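Skalance calls for clear customs rules before small exporters lose another season

The trade association Skalance has today published its position on the customs talks between the government and the European Commission. The association represents 298 small exporters, most of them with fewer than ten employees, and it asks both sides to agree on simple rules for low-value consignments before the next round opens in August.

At present a small firm which sends one parcel to a customer in the European Union must prepare almost the same papers as a firm which sends a full lorry. Skalance asked its members how this works in daily business. 131 firms answered. Many of them wrote that they have stopped accepting orders from at least one EU country, and 21 have closed their EU sales completely.

"Our members do not ask for special treatment," said Tiziana Martinelli, director of Skalance. "They ask to know which form they must fill in, and they ask that the form is still the same one next spring. In the last two rounds this subject was on the agenda, and both times it was moved to the end and then there was no more time for it."

The position paper contains four requests to the negotiators. The first is a single short declaration for consignments under a fixed value, accepted in all member states. The second is a common guide to the rules of origin, written in everyday language and kept up to date by both sides together. The third is a transition period of not less than one year for every new requirement. The fourth is a contact point where a firm can receive a written answer which customs officers at the border are obliged to respect.
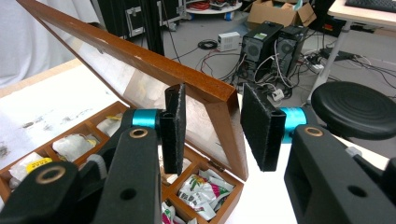 Yung-ching Poon of Melberg sees the matter with more caution and told the association that a short declaration will help only if the carriers accept it too, as they now add their own questions to the official ones. Poon also asked that the contact point should answer within a fixed number of working days – an answer after the parcel has been returned has no value for the seller.

Skalance has taken up this remark and the final paper now proposes a limit of five working days. It also proposes that the large carriers are invited to the technical meetings, at least as observers.

The cost of the present situation is not easy to measure. Atska, a member firm, has calculated that it spent 859 pounds on customs advice in one quarter, for goods that it has sold to the same customers for many years. Jaiswal, also a member, now sends its EU orders together once a month, so that customers must wait much longer than before. Several others reported that they had prepared for a change which was then postponed, and had already paid for new labels and software.

"We understand that the talks are difficult and that there are larger questions on the table," said Tiziana Martinelli. "But this chapter is mostly technical. We believe that it can be closed early if both delegations wish it."

The association has sent the paper to the ministers responsible and to the Commission's negotiating team. It has also written to members of parliament in whose constituencies its members have their workshops and offices, and it has offered to give evidence in person. A first meeting with officials is planned before the summer recess.

The full position paper and the results of the member survey can be requested from the Skalance press office, which is open until 5 p.m. Tiziana Martinelli is available for interviews in English and Italian.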